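Florence Chan: «El primer mes se nos va en papeles, y el segundo en escuchar»

Febrero de 2022

Florence Chan lleva seis cursos al frente del servicio de acogida a estudiantes internacionales del Instituto Superior Pinus. Su despacho está en la planta baja del edificio Kabbaj, entre la secretaría académica y una sala de estudio que en época de exámenes se llena antes de las nueve. Llegó como administrativa con un contrato de cuatro meses para cubrir una baja y se quedó.

El instituto tiene este curso 1.373 alumnos matriculados, de los cuales 66 vienen de fuera con visado de estudios. Cuando ella empezó eran menos de veinte. «Entonces cada uno se buscaba la vida», recuerda. «Yo veía a chicos con la carpeta en la mano que habían ido tres veces a la misma oficina y les faltaba siempre el mismo sello.»

Lo primero que hizo fue escribir una guía de once páginas con los trámites en el orden en que hay que hacerlos. Se envía por correo en cuanto se confirma la admisión y se revisa todos los veranos. La versión actual incluye un apartado sobre el empadronamiento que antes no existía y que, según Chan, es el que más consultas ahorra. «Mucha gente alquila una habitación sin contrato y luego no se puede empadronar. Hay que avisarlo antes de que paguen la fianza, cuando ya han pagado es tarde.»

El otro cambio tiene que ver con el idioma. Durante años, los alumnos que no alcanzaban el nivel exigido hacían un curso intensivo de español en septiembre y pasaban directamente a las clases ordinarias. En noviembre empezaban los suspensos. Desde hace dos cursos el apoyo dura hasta la primavera, con cuatro horas semanales, y lo coordina Colton Fehr, profesor de lengua.

«El intensivo servía para pedir un café y para presentarse», explica Fehr. «Para tomar apuntes de contabilidad durante dos horas seguidas hace falta otra cosa. Un alumno me enseñó su cuaderno y tenía la fecha, el título y media línea.» Ahora trabaja con grabaciones de clases reales, que le ceden los propios profesores, y dedica una sesión de cada cuatro a redactar correos: cómo se pide una tutoría, cómo se justifica una falta, qué tratamiento se usa con un profesor al que no se conoce.

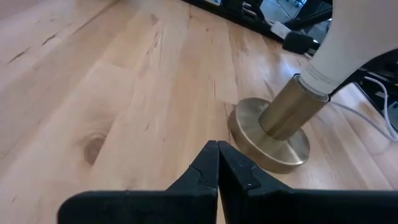

No todos los departamentos lo recibieron igual. A algunos profesores les pareció que se bajaba el nivel, y hubo reuniones largas. Fehr lo cuenta sin dramatismo: «Me decían que el alumno tenía que venir preparado. Yo les contestaba que de acuerdo, que viniera preparado, pero que mientras tanto lo teníamos sentado en clase». La asignatura de apoyo no da créditos y ninguno de los dos cree que deba darlos, aunque Chan preferiría que constase en el expediente.

El programa de mentores, llamado Cikatbridge, funciona aparte. Empareja a cada estudiante recién llegado con otro de segundo o tercer año, que no tiene por qué ser del mismo país. Al principio sí se hacía por nacionalidad, y se dejó de hacer a petición de los mentores. «Se formaban grupos muy cerrados», dice Chan. «Y además había países con un solo alumno, que se quedaba sin nadie.» El mentor se compromete a tres encuentros en el primer trimestre. Después cada pareja decide si sigue.

El presupuesto es corto. La Fundación Surkley aporta una ayuda de 1.155 euros al año, que se destina a traducciones juradas para alumnos con pocos recursos, y el resto sale de la partida general del centro. El curso pasado las traducciones costaron 1.028 euros y el sobrante se gastó en diccionarios técnicos para la biblioteca. Chan ha pedido una segunda persona a media jornada — de momento comparte auxiliar con secretaría — y espera respuesta antes del verano.

Preguntada por lo que más le preocupa, habla de las renovaciones de visado. El plazo coincide con los exámenes finales y cada año hay alguien que se despista. El servicio manda dos avisos, y desde este curso también llama por teléfono. «Hay quien no mira el correo del instituto en todo el trimestre. El teléfono sí lo cogen, o lo coge el compañero de piso.»

Fehr menciona otra cosa, las vacaciones de Navidad, cuando la residencia cierra la cocina y los que no viajan pasan dos semanas solos. Este año se abrió la sala de estudio por las tardes y se organizaron dos comidas. A la primera fueron nueve personas.

El servicio de acogida atiende en el edificio Kabbaj por las mañanas, de diez a una, y por las tardes con cita previa. Las solicitudes para ser mentor el próximo curso se recogen en el mismo despacho.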